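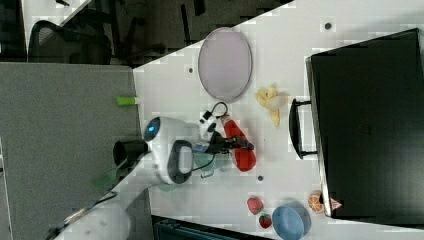
3.2 Where things end up on a shared table

Once the interviews were done, we turned to the part of the study we had been looking forward to most: the tables themselves. Each of the 30 households in the Skatau group gave us one kitchen table to follow through the month of March, and what came back was far richer than we had hoped for. A table is such a busy little place! People eat there, sort the mail, fill lunch boxes, and leave things for each other to find.

Figure 4. Items on a light tabletop: a red bottle lying on its side, a translucent teal-green container, and a pale purple plate near the back edge.

We sorted every item into one of two zones. The back zone is the strip along the far edge, and the middle zone is everything a seated person can reach without leaning. Plates that were out between meals tended to drift to the back zone, as in Figure 4, while bottles and small containers stayed near the middle. Ye-seo Jeon first spotted this pattern while coding the pilot set, and it held up well in the full set of 107 tables-at-rest records.

Bottles deserve a paragraph of their own. We had planned a single code for them, but Oluwatosin Amadi argued early on for splitting upright from lying down, and we are very glad she did. A bottle on its side takes up far more of the table than a standing one, and it changes where the next item can go. In 20 of our records a lying bottle had a container within a hand's width of it. Several people told us they think of such a pair as one thing – "the drinks stuff" – and clear it away together.

Color turned out to matter more than size when people talked about their tables. Asked from memory what was out, they named the bright items first and often forgot the pale ones, even large plates. We find this delightful, and also useful: a memory-based survey of the same tables would have missed much of the back zone. Section 3.3 takes up the clearing order and compares it with the one reported in the Erano pilot.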